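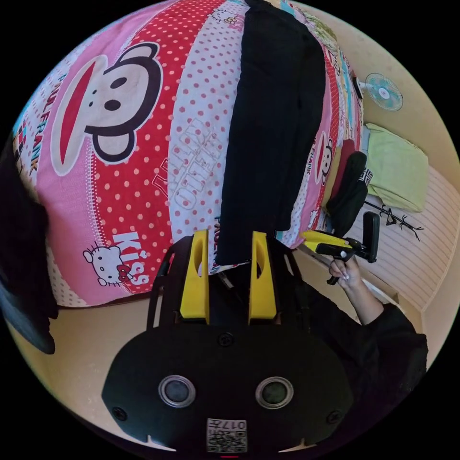
Fatos Nikolovski
Accounting Systems Lead, Town of Clurville

Prendau Ledger: Set-Up and Operating Guide
Section 6. Closing the Month

Revised Monday, November 5, 2018. Replaces the version with the coffee ring on it.

6.1 Before you start

Closing the month in Prendau takes one morning if the subledgers are in order and most of a week if they aren't. The software doesn't know which kind of month you're having. It will show you the same cheerful green Close button either way.

You need:

Period Manager rights (see Section 2.4). If the Periods menu is gray, you don't have them.
The bank statement for the month, as a file from Jimstead and also as a PDF.
The list of open purchase orders, run on the last working day.
The signed payroll register.
The Hodžić lease schedule, if the month is the last of a quarter.

Check that you are in the live company. The name at the top left should read CLURVILLE. If it reads CLURVILLE TRAINING, everything you do will work beautifully and count for nothing. Two of us have closed June in the training company. One of us did it twice.

Note: Prendau allows one person in the Periods menu at a time. If you see "Period table in use," look in Admin > Sessions for the name. It is usually yours, from yesterday.

6.2 Locking the subledgers

Lock them in the order given. Prendau will let you lock them in any order you please, and then refuse to unlock payables until receivables is reopened, and refuse to reopen receivables until payables is unlocked. Support calls this a dependency.

1. Go to Periods > Subledgers.
2. Select the month from the drop-down. The list runs oldest first, so scroll down. It does not remember where you were.
3. Tick Payroll and click Lock. Wait for the padlock.
4. Tick Receivables and click Lock.
5. Tick Fixed Assets. A box will ask whether to run depreciation. Click Yes, once.
6. Tick Payables and click Lock.
7. Print the Subledger Status page and put it at the front of the close folder.

CAUTION: In step 5, the Yes button stays live while depreciation is running, and the screen shows no sign of life. Each click is another run. If you have already clicked more than once, stop here and go to 6.7.

Note: Locking Payables does not stop invoices from arriving. Anything dated in the closed month that turns up later goes in as an accrual or goes in next month. The cutoff is 200 dollars: below that, next month, and please don't write a memo about it.

6.3 Loading and matching the bank file

1. In Jimstead, choose Statements > Export and pick the format called Ledger (Old). The format called Ledger (New) was meant to replace it.
2. Save the file to the Bank folder. Don't open it in a spreadsheet first, not even to look. Spreadsheets like to turn check numbers into dates.
3. In Prendau, go to Bank > Import and select the file.
4. Compare the opening balance on screen with last month's closing balance. They must agree to the cent.
5. Click Auto-match.
6. Work through what's left under Unmatched, beginning with the largest amounts.
7. When Unmatched shows zero, click Reconcile and save the report as a PDF.

Auto-match is good at checks and bad at card deposits. The card processor takes its fee before paying us, so the deposit never equals the receipts. Use Split, enter the fee to account 1,703, and match the rest. Type the account number without the comma. The chart of accounts prints with a comma in it because of a setting chosen during installation, and the field for typing it in will not accept one. I reported this. I have a ticket number and everything.

If an item has been unmatched for more than 30 days, it moves to a tab called Aged, where it no longer counts toward the total shown on the main screen. So a zero on the main screen is only half a zero. Open the Aged tab before you click Reconcile.

CAUTION: Do not use the button marked Force. It balances the reconciliation by posting the difference to suspense, and it puts your initials in the description. The auditors filter on this.

6.4 Accruals

1. Copy last month's accrual journal (Journals > Recurring > Copy).
2. Change the date. Change the description too. We have one accrual for street lighting that was labeled "JUNE EST" for most of a year.
3. Delete the lines that have since been invoiced.
4. Add a line for each open purchase order where the goods have come in.
5. Tick Auto-reverse.
6. Attach the support as a single PDF.
7. Submit to someone who isn't you.

Prendau checks that the preparer and the approver have different user names. It doesn't check that they are different people, and it should not need to. If you cover for an absent colleague, ask for temporary approval rights under Section 2.6 and approve journals you had no hand in. Borrowing a password is the one thing in this guide that gets you a meeting with the door closed.

Note: "As discussed" is not support. Neither is a screenshot of the journal you are supporting.

6.5 The trial balance review

Print the trial balance by fund, with last month and the same month last year alongside. The report is under Reports > Legacy > Do Not Use > Trial Balance Comparative. Use it.

1. Check that each fund balances by itself. The total always balances, and that proves very little.
2. Look at the suspense account. It should be zero. If it isn't, write next to it what it is and when it will be gone.
3. Look for balances with the wrong sign.
4. For any expense line that has moved by more than a tenth on last month, write the cause in the Comment field. The field holds 200 characters. "Timing" uses only six of them, and you are asked to use more.
5. Tie the payables, receivables and fixed asset totals back to the subledger reports.
6. Initial and date each page.

On the wording of comments. A reader who wasn't here should be able to follow it. "Road salt bought early, two deliveries, invoices attached" is fine. "Variance due to increase in spending" is a description of what a variance is.

Worked case. The general fund showed receivables of 2,304 more than the subledger. The subledger had been locked properly, and the padlock was there. A receipt had been posted straight to the control account by manual journal. The correction was to reverse the journal, reopen Receivables, enter the receipt against the customer, lock again and reprint. It took twenty minutes. Finding it took until after lunch, mostly because we began by assuming the software was wrong, having been given some reason to over the years.

To stop this from happening, tick Block Manual Posting on every control account (Setup > Accounts > Flags). The flag clears itself whenever an account is renamed. Check it if anyone has been tidying.

6.6 Closing the period

1. Confirm that all four padlocks are showing.
2. Confirm that no journals are waiting under Journals > Pending.
3. Back up the company file (Section 9.1).
4. Go to Periods > Close and select the month.
5. Read the month aloud. You may feel silly.
6. Click Close, then type CLOSE in capitals when asked.
7. Wait for the message "Period closed with 0 warnings."

"Period closed with 1 warning" also means the period is closed. The warning is written to a log, in Admin > Logs > Other. Read it the same day. It is nearly always the printer.

CAUTION: Do not close the browser tab while the bar is moving. The bar stops at the same spot near the end every month and stays there long enough to make you doubt it. Leave it alone.

6.7 When something has gone wrong

Depreciation ran more than once. Go to Fixed Assets > Run History. Reverse the extra runs, newest first, and leave the oldest. Check that the month's charge matches the asset schedule before you lock again.

The period was closed too soon. A Period Manager can reopen it under Periods > Reopen. A reason is required, and it prints on the audit trail permanently, so "oops" will be read aloud by a stranger in a suit next year.

The wrong month was closed. Reopen it as above. Then reopen every month after it, in order, and close them again. See step 5 in 6.6.

The bank file imported twice. Do not delete lines one at a time. Use Bank > Import > Undo Last, which works once per session. If you have already logged out, call support and have the ticket number for something else handy, as they tend to ask whether it's related.

Reports show figures for the old month after closing. Log out and back in.

6.8 What goes in the close folder

Subledger Status page
Bank reconciliation, with the Aged tab
Accrual journal and support
Trial balance, initialed, with comments
Close message, printed
Log entry for any warning
Reasons for any reopening

File it on the shared drive under the year and then the month as two digits. The folders named "Nov," "November" and "nov FINAL" are being merged. Please don't add to them.

Year-end is in Section 7. Read it before June, when there is still time to ask questions.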